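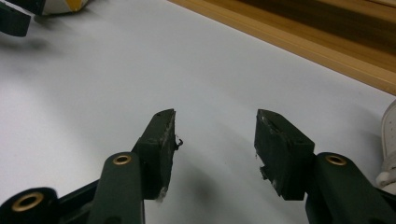
Table first, shoes second.

4 minute read

I finally dealt with the shoes. We have lived in this apartment since March and the whole time the shoes have been in a heap inside the front door. My daughter's are the worst of it, being small enough to get kicked under things. I have been late to work over a child's left sneaker more than once.

What got me moving was a bamboo rack my neighbor Jasmina Nikolaidis was giving away. She had bought it for her bathroom to hold towels and it was too deep for the spot. I paid her 16 dollars for it, which she didn't want to take. It came flat in a box with the screws in a bag and an instruction sheet with no words on it.

I put it together on the floor, which was a mistake. The floor in our hallway slopes, and I tightened all the screws while one leg was sitting low. When I stood it up it rocked. I loosened everything, moved it to a table, pressed down on the top shelf and tightened again a little at a time, going from corner to corner. That fixed it. If you have a flat white tabletop, use that from the start. Wipe it off first, too. A piece of grit under one leg is enough to make you think the whole thing is crooked.

The instructions say it takes 16 minutes. It took me 90, including the part where I did it twice.

Then I had to decide what goes where. I had assumed grown-up shoes on top and kids' shoes on the bottom, the way the store displays do it. Živko Georgiou, who I used to share an office with and who has three children, told me to think about weight and dirt instead. Boots and anything that has been in mud go on the lowest shelf. Ours is slatted, so the grit falls through and I can sweep it up. The middle shelf is narrower than the top one and that settled it for me - my daughter's shoes go there, as mine would hang over the lip.

The top has a raised rim. I thought about using it for keys and mail, but I know what happens to a flat surface by a door in this house. It holds my everyday pair and nothing else gets to live there.
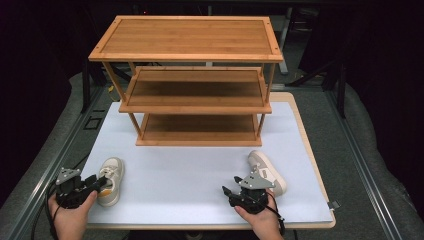

Do kids' sneakers need to be dry before they go on a bamboo rack?

Let them dry first if they are soaked, ideally on an old towel with the tongues pulled open. A little damp is fine as long as you wipe the shelf afterward.

White laces are their own problem. I take them out and wash them in a sock with a knot in it. They come out decent, if not new. The rest of the shoe gets a toothbrush and dish soap, and I leave it somewhere with air moving, away from the heater. My mother used to put ours on the radiator and the soles came unglued every winter.

I did throw some out. Two pairs my daughter had outgrown, a pair of my sandals with a broken strap, and one rain boot whose partner I haven't seen since we moved. The outgrown ones that were still good went to Jasmina's niece.

The rack has been in the hallway for a week now. The heap has come back twice, both times smaller, and putting it away took a couple of minutes. I still need felt pads for the feet, and probably a hook at kid height for her backpack, which has taken over the spot where the shoes used to be.

Contact | © Stenham Street Notes | Back to top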